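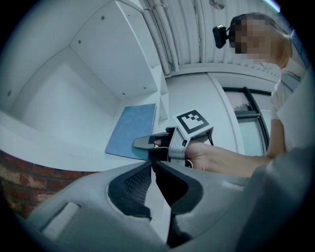

Saturday, Sternevdale. Picking up from the E-stop business.

Short version for anyone skimming: Olla pushed a flat item into the back of the test shelf, kept pushing, and had to be stopped by hand. The arm is fine. The test shelf has a new dent and the flat item has a new corner. I have the rest of the weekend, apparently.

Long version. Policy run on the Benkirane shelf task, same checkpoint as last week. Approach good, alignment good, jaws close on the thin item, lift, move to the open compartment. Then the insert. The wrist went forward, the item touched the back panel, and the software decided it was still holding nothing and had plenty of room. So it went on placing nothing, with enthusiasm, until I hit the button. The force limit should have tripped well before I got there. It didn't. Two faults, then, and I would like them kept separate in this notebook even though they arrived together.

**Fault A: force limit did not trip.** Found in ten minutes, which was embarrassing. The insert motion loads its own limits file, and that file still had the values from the heavy bin test. The arm was doing what it had been told. Limits put back, and the insert motion now refuses to start if the file on disk doesn't match the one in the run sheet. Pushed against the foam block afterward and it stopped where it should.

**Fault B: width reads zero with something in the jaws.** Not found in ten minutes.

First theory was the Dellora pads, naturally, as everything that goes wrong on this floor is the Dellora pads until shown otherwise. They are soft, they spread, and on anything thin the two sides meet above and below the item and look closed. Swapped the arm's pads for a fresh pair. Same reading. Swapped back, muttering.

Second theory was the training takes. If the hand-held units were logging zero width on thin items, Olla would have learned that zero is what holding a thin item feels like, and would be quite right to be calm about it. So back to the shelf with the hand-held grippers.

Order of work:

1. Zero both units with the jaws closed on nothing. Write the number down. (The last person to do this did not write the number down. I recognize the handwriting that isn't there.)
2. Check the tags are flat and tight. One had a corner lifting. Pressed down, no change in the reading, but it annoyed me.
3. Do a few grabs in the air near the shelf, no item, and watch the trace. Should return to the same zero each time.

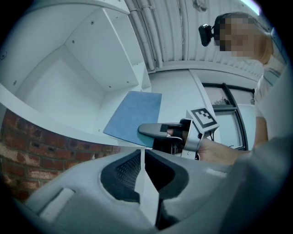
4. Grip the thin item edge-on and hold it upright at the shelf. Read the width. Release, repeat.

Step 3 was clean on both units. Step 4 was clean on one and nonsense on the other. The bad one reads a proper width for a moment as the jaws meet the item, then slides down to zero while the item is still plainly sitting in the pads. 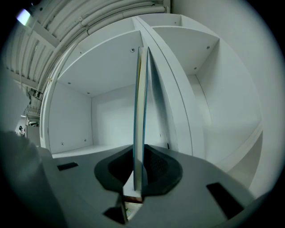

*Blue edges, cream middle, held upright in the pads at the shelf. Not zero.*

Stared at the trace for a while. The slide always takes the same time, whatever I squeeze with. Pads don't do that. Pads creep at whatever rate suits them that morning. Something that runs on a clock does, and the only thing in the chain that runs on a clock is the auto-zero.

The auto-zero watches for a steady reading near closed, assumes the jaws are empty, and calls that the new zero. Its threshold was set back when the thinnest thing anybody picked up was a mug handle. Hold a thin item still and it gets zeroed out of existence. The good unit is good for the dull reason that its auto-zero was switched off in June and never switched back on. There is no note about that either.

Turned it off on the bad unit and went round again with another thin one. 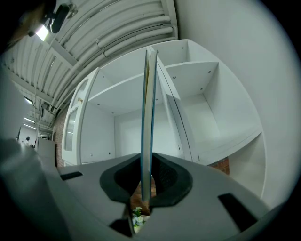 p. 402

Width holds. Stood there well past the point where it used to slide, arm starting to complain (mine), and the trace stayed flat. Four repeats, all flat. Turned auto-zero back on and the slide came back on the first try. Off again, and taped over the setting in the menu, in spirit.

Damage: the shelf set has 1,820 takes in it. I don't yet know how many are thin items on the bad unit. The item labels say things like "flat thing" and "flat thing 2," so sorting them will be a treat. Raw jaw positions were saved before zeroing, so the widths can be rebuilt. Nothing needs recording again unless the rebuild looks odd.

To do:

- Rebuild widths from raw, plot the before and after, put the plot in here
- Check whether the arm's own gripper runs the same auto-zero. I have not looked. I suspect I know.
- No insert runs on Olla until that is checked, foam block included
- Apologize to the Dellora pads
- New back panel for the test shelf; the dent is exactly where the next item wants to go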